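Stollus Course Player, reviewed after one semester

Stollus is a web platform for self-paced college courses. I used it from January to April as a student in two courses, intro statistics and technical writing, and had instructor access to a third. Testing was done on a laptop and a mid-range phone.

Each course is split into units of short video, reading and a quiz. Quizzes are scored out of 100, and 80 is the passing mark by default. A failed quiz can be retaken up to 4 times, with questions drawn from a shared pool. In statistics the pool was too small, and I saw repeats on the second try.

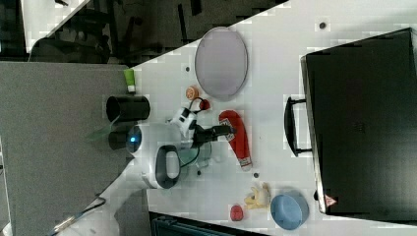

Video playback was stable. Captions are editable by the instructor – a useful feature, as the automatic ones handle formulas badly. The reading pane keeps your place between devices, but notes made on the phone do not sync until the app is closed.

Grade export is the weak point. The file uses its own column order and had to be rearranged before our Hisari gradebook would accept it. Gaspard Leblanc, who teaches the writing course, keeps a separate spreadsheet for this.

Compared with Jedovia, Stollus has better quizzes and a worse forum. Threads cannot be searched by unit.

Recommended for courses built on frequent testing. Discussion-based courses should look elsewhere until the forum is fixed.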